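Flullholm cafes try a two-hour table limit, and call it a favor
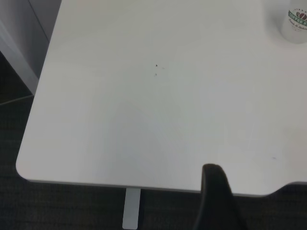
Giorgia Caputo would like to know who asked for it. She has been ordering the same coffee at the Montoya on the square for nine years, she said, and has never once stood waiting for a seat.

Starting in March, the Montoya and three other cafes in Flullholm will ask customers to give up their table after 2 hours. Anyone who wants to stay longer can buy something else, as long as it costs at least $4. The cafes say the rule will "open up the room" and make things fairer for people who come in at lunch.

Maybe so. The joint statement doesn't say how many people were turned away last year, or whether any were. It does say that 20 percent of tables are taken by "long-stay guests" in the afternoon, a number that comes from Tesix, the company selling the cafes their new table timers. Tesix did not answer when asked how it did the counting, or at what time of day.

Sibusiso Adams, who manages the Montoya, said staff would use common sense and no one would be hurried out with a mouthful of cake. He also said the rule would apply to everybody. It is hard to see how both can be true at 3 p.m. on a rainy afternoon.

The Jumulis, across the street, is staying out of it. A sign in its window now reads "Sit as long as you like." Its coffee went up by 20 cents the same week.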